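Inicio | Proyectos | Incidencias | Foro | Contacto

Usamos cookies propias para recordar tu sesión. Aceptar | Configurar

Incidencia 124 - La vista de cabeza sale inclinada al acercarse al armario
Proyecto: Skimau (club de robótica Canova)
Entorno: simulador, cocina Flondance
Abierta: 3 de enero de 2023
Estado: en curso

Qué pasa
¡Por fin tenemos los dos brazos moviéndose a la vez! Llevábamos desde julio detrás de esto y da gusto verlo. El problema es que, al mandar el robot hacia el armario, la vista se va de lado y la pinza izquierda acaba pegada a la esquina de abajo del mueble, lejos del tirador.

Pasos para reproducirlo
Cargar Flondance, poner el robot a 60 cm del armario y lanzar la tarea "abrir puerta".

Lo que hemos probado
- Reiniciar la escena: igual.
- Bajar la velocidad del brazo izquierdo a la mitad: tarda más y termina en el mismo sitio.
- Cambiar la semilla 3 veces: falla en 2. La que sale bien empieza con el torso recto, y por ahí van los tiros.
- Quitar la corrección de balanceo del módulo Cabello: la vista mejora bastante, pero el brazo derecho sigue subiendo sin que se lo pida nadie.

Adjuntamos captura de la última prueba, con Cabello activado.
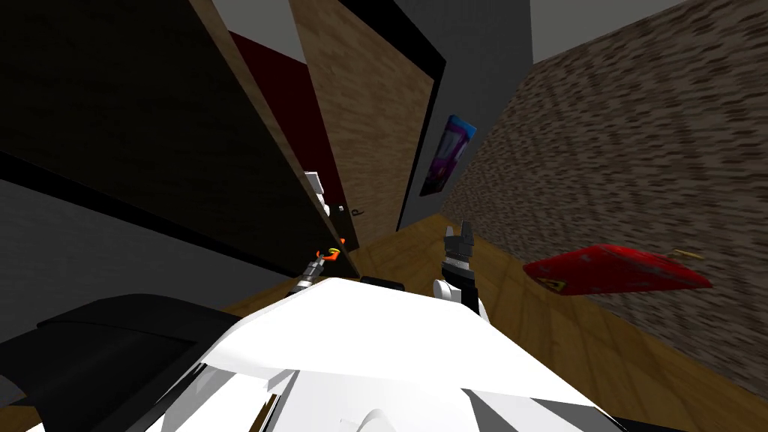 Captura: pinza izquierda contra la esquina inferior del armario; la derecha, abierta y hacia arriba.

Siguiente paso
Sospechamos que Cabello aplica el ángulo del torso dos veces. Vamos a registrar el ángulo en cada paso y a comparar con la semilla buena. Si alguien ya tiene un script para eso, ¡que lo suba!

Comentarios

pinza_loca: ¡Qué buena pinta tiene ya! A mí me pasó algo parecido con el signo del balanceo. Mirad si está en grados o en radianes.

equipo_skimau: En radianes, comprobado. El signo lo miramos esta tarde - buena idea.

tornillo7: Yo tengo script para el registro, lo dejo en la carpeta común.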